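Studio > About us > Who we are

Posted in June by the Prudora team

Hi! So you clicked on the About page. I always click on these first too, before I look at any of the work, so I wanted ours to sound like a person wrote it. I'm one of the two designers who started Prudora, and I do most of the writing around here (my business partner does most of the math, and we're both happier that way).

We design the screens people use when their mind is on something else. Ticket kiosks, parking apps, the little panel on the wall that tells you whether the meeting room is taken. If somebody is standing up, holding a bag and slightly annoyed, that's our kind of user. We've been doing it for 10 years now, first from a spare bedroom and then from a second-floor office in Witdale, over a shop that sells aquarium supplies. The stairs are steep and you can hear the pumps humming when it's quiet. I've grown very fond of it.

How we got started

We met at a software company that made scheduling tools for dental offices. I drew the calendar view. She was in charge of research, and she'd spend whole afternoons sitting behind the front desk at a clinic, watching people book cleanings. She came back from one of those trips with a notebook full of sketches, and most of them showed sticky notes. The receptionists had put sticky notes on their monitors to remind themselves which of my buttons did what. My buttons! I was so proud of those buttons.

I sulked for a day or so and then asked if I could come along on the next visit. That was pretty much the beginning of the company, even if it took us another year and a half to quit our jobs and register the name. We still keep one of the sticky notes. It says "NOT the green one" in red pen, and it's taped up by the kettle.

Our first real client was Serska, a small bus line that wanted a way for riders to report a broken stop sign or a missing bench. They had 476 stops and one phone number. We built them a form with four questions on it, then cut it to three after a week of riding the buses and asking strangers to try it. I get carsick, by the way, so please appreciate that week. The form is still running and I check on it more often than I should.

How we work

We start by watching. Before anyone opens a drawing program we go where the thing will be used and stay there long enough that people forget about us. Then we make something rough – usually paper, sometimes a clickable mockup that looks terrible on purpose – and put it in front of people the same week. I like rough mockups because folks will tell you what's wrong with them. Show them something polished and they get polite.

After that it's a lot of going back and forth. We test in small batches, fix what tripped people up, and test again. You'll get our notes as we go, typos and all, and you're welcome to sit in on any session as long as you can keep from helping (this is much harder than it sounds, and I've had to be asked to leave the room myself).

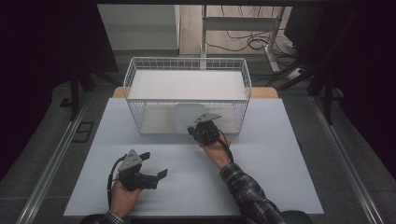
What we like working on

Transit, libraries, clinics, anything with a line of people in it. The project I talk about too much at parties is Pacheco, a checkout screen we designed for neighborhood libraries. We tried over 601 versions of the main screen if you count every change in wording, and the one that won has a big picture of a book and the word "Return" on it. That's the whole screen. I could not be happier with it.

We also do smaller jobs, like rewriting error messages. If your app tells people "Something went wrong" and leaves it there, please write to us, I mean it. A week of work on the messages can save your support folks a whole lot of email, and I think it's the most fun you can have for the money.

Some things we turn down: sign-up flows built to be hard to leave, countdown timers that don't count down to anything, and logos. We're bad at logos. Ours was drawn in ten minutes on the back of a bus schedule and it shows.

Come say hello

If you're in Witdale, ring the bell on the left side of the door, the right one goes to the aquarium shop. Mornings are best, and the coffee is usually made by 9:30. If you're somewhere else, use the contact form. It has three questions and one of us will write back, most likely me.

We use cookies to remember your language and to see which pages get read. Accept all | Only the necessary ones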